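# Firkano Register

Software for keeping a council's register of interests, gifts and hospitality. Made and supported by Prostex.

Firkano Register is for town, parish and district councils that still keep declarations on paper forms or in a shared spreadsheet. Members fill in their declarations online, the clerk or monitoring officer checks them, and the public version appears on the council's own website.

## What it records

- Employment, sponsorship, contracts, land, licences, tenancies and shareholdings
- Interests of a spouse or partner, kept with the member's own
- Gifts and hospitality, offered as well as accepted
- Interests declared at a meeting, with the agenda item and whether the member left the room
- Sensitive interests, held back from the public page once the officer has agreed to it

Every change is kept. If a member amends an entry in October, the earlier wording stays on file with the date and the name of the person who made the change. Entries can be closed but they can't be deleted by the member or the clerk.
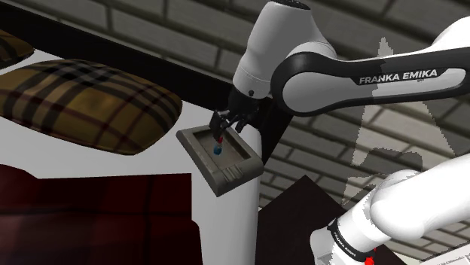

The public page can be searched by member, ward, donor or company. Most registers we are asked to replace are scanned forms, one per member, and a reader who wants to know which members have dealt with the same developer has to open all of them. In Firkano Register that is one search. The results can be downloaded as a spreadsheet.

## Reminders

Members get an email when a declaration is due and another after 12 days if it hasn't been confirmed. The clerk sees a list of who is outstanding. Reminder wording can be edited. The sender's address should be the council's own -- your IT provider will need to set this up, and we supply the instructions.

The gifts threshold is set by the council. It can be changed later, and old entries keep the threshold that applied when they were made.

## Meetings

The meetings screen takes an agenda pasted in as text and splits it into items. When a member's land or employer is named in an item, it is flagged to the clerk before the meeting. This is a prompt only. It doesn't decide whether there is an interest, and the flags are not published.
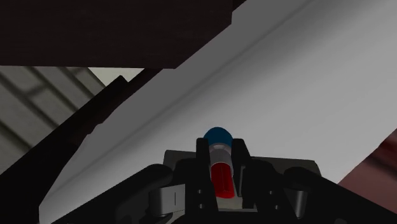
*Robot gripper holding a small blue, grey and red object, rendered view*

## Plans

| Plan | Members | Yearly price (ex VAT) |
|---|---|---|
| Parish | Up to 12 | £500 |
| Jindell | Any number | By quotation |

The Parish plan includes 5 officer logins. The Jindell plan adds single sign-on, committee records and a separate area for co-opted members and senior staff.

Moving existing forms across costs £600 on either plan. We type them in and return them to each member for checking before anything is published. Handwriting we can't read is sent back as a query -- we don't guess at it.

## What it doesn't do

Firkano Register does not handle complaints, election expenses or planning comments. It does not give legal advice. There is no phone app, but the forms work in a phone browser.

## Contact

Sales and quotations: Bernadette Ruiz-Ortega

Set-up and moving old records: Bình Tôn

Please tell us how many members you have and what form the present register is in. A test copy with made-up members is available on request and stays open until you ask us to close it.

Page last updated March 10, 2021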